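Right, kitchen thread, as threatened. We've had the keys to the Skanthorpe place since September and I have finally got the worktop how I want it. I am far too pleased about this. Bear with me.

When we moved in, everything lived on the counter. Post, chargers, a bag of compost, two bread bins (why two??). You'd make a sandwich on a patch the size of a paperback.

So the rule I set myself was that if it gets used every day it can stay out, and everything else goes in a cupboard or down the road to the charity shop. Over 20 things went in the end. Do not ask me about the fondue set, I'm still sore.

First big win was the breakfast end. Toaster oven, toaster and kettle all down the left now, one lot of plugs, one lot of crumbs. I used to walk the length of the kitchen for toast like I was on a hike.

The stripy towel lives on top of the toaster oven when it's off. Yes it comes off before I switch it on! Several of you have already messaged my other account about this and I love you for it.

Second win: the back row. Tea, sugar, flour, oats, all in tubs and tins along the tiles. None of them match and I've decided I like that much more than a matching set. The big white one with the wooden lid was from the Overgaard sale and I carried it home on the bus on my lap like a baby.

I did look at a proper matching set from Hurkia. Lovely, really lovely, but the lids were stiff as anything and I'm in and out of the oats at 6 every morning with one eye open.

Cereal stays in its box. I tried decanting it. It went soft, I sulked, the box came back. A bit of red in the corner cheers the place up anyway.

Third win and my absolute favourite: THE CART. Butcher-block top, goes on the right-hand side, and it's given me somewhere for fruit that isn't the windowsill. It's from Jarkora and took me a whole Friday evening to put together, including taking one side off again when I'd done it back to front.

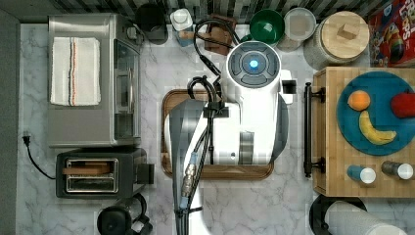

Fruit on a plate instead of in a bowl is the other thing I'd tell anyone to try. In a bowl the bottom layer goes manky before you notice. On a plate you see the banana, you think "ooh, banana", you eat the banana. We're getting through loads more of it.

The marble I was nervous about, I'll admit. It came with the house and I was sure I'd ruin it in a week. Warm water, drop of washing-up liquid, dry it off with a soft cloth, done. Lemon juice gets wiped up at a sprint.

Still to do: a hook for the oven gloves, something to tidy the cords on the left, and a better home for the little bottles that keep ending up on the cart. Suggestions very welcome on that last one!

Next thread will be the cupboard under the sink. I opened it this morning and shut it again.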